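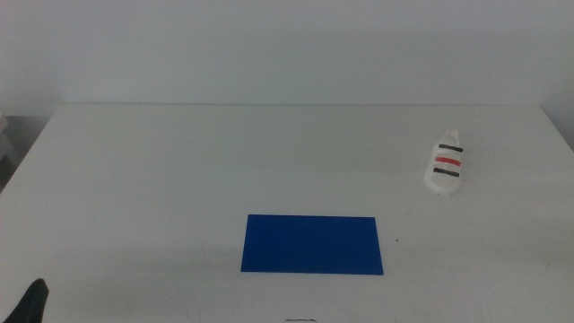
Notes from a call with Siobhán Kinsella, Plitum, 2024-08-09

Kinsella is short on time and says so twice. Her group has a method called Grelora and the result came in last week, 97 percent on a placing task, and she would like people to stop quoting the 97.

"It's the easy objects. Put the shoe on the blue sheet, fine. We had 400 demonstrations and most of them were that kind of thing."

What she wants to talk about is where the demonstrations came from. Old way, an operator drives the arm from start to finish, every time. Grelora has the operator step in only when the policy gets unsure, then hand back. Sounds small. "It changes what's in the data. You get lots of the awkward bits and hardly any of the reaching across a table, which the thing already knows."

How does it know it's unsure? Several copies of the policy, 4 of them, and when they disagree past a threshold the arm stops and waits. The threshold was a pain. Set in January, reset, set again. Too low and the operator is basically driving the whole time. Too high – "well, then it's confident and wrong, and you've got a shoe on the floor."

The baseline, Brophy, was trained on the same number of demonstrations, all full length. It came in 9 points behind. She expected more, she says, and then that the gap is wider when the shoe starts out facing the wrong way, but they havent run enough of those to print a number.

Next is soft things. Cloth, a sock maybe. The Brurkik arm is staying, same white table too. "Changing the table cost us a month once. I'm not doing that agian."

Code out when the paper is. She had to go at that point, another meeting.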